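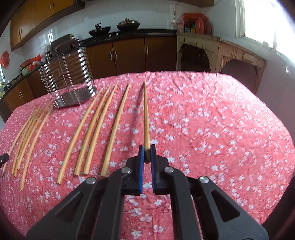
Essstäbchen gehören mit der Spitze nach oben in den Becher, sonst stehen sie unten im Nassen und werden grau, schrieb mir eine Leserin unter den letzten Beitrag. Damit hat sie wohl recht. Bei mir standen sie jahrelang mit der Spitze nach unten, und im April habe ich ein ganzes Bündel weggeworfen, weil die Enden dunkel und rau geworden waren.

Seitdem mache ich es so: Nach dem Spülen lege ich die Stäbchen auf den Küchentisch, auf die rosa Decke mit den weißen Blüten, und lasse sie dort über Nacht liegen. Die gebogenen hellen Streifen kommen daneben. Sie dürfen sich nicht überall berühren, sonst bleibt dazwischen Feuchtigkeit. Die Decke wird dabei etwas faltig und muss öfter in die Wäsche, 50 Grad reichen.

Ins Abtropfgestell aus Edelstahl kommt nur noch Geschirr. Die Stäbchen sind mir dort immer durch die Bügel gerutscht. Der weiße Becher dahinter bleibt für Besteck und Kochlöffel, mehr passt ohnehin nicht hinein.

Geölt wird selten. Ich nehme das Öl von Maglaya, 100 ml halten bei mir sehr lange. Ein paar Tropfen auf ein Tuch, einmal der Länge nach abreiben, den Rest abwischen. Das Öl von Teltden habe ich auch probiert, es roch mir zu stark.

Offen ist noch die Schublade. Der Einsatz von Zorklow ist 5 Millimeter zu breit, und absägen möchte ich ihn nicht. Am 9. Juli habe ich wegen eines Umtauschs geschrieben, bisher kam keine Antwort. Bis dahin liegen die trockenen Stäbchen in einem alten Geschirrtuch eingerollt im Unterschrank.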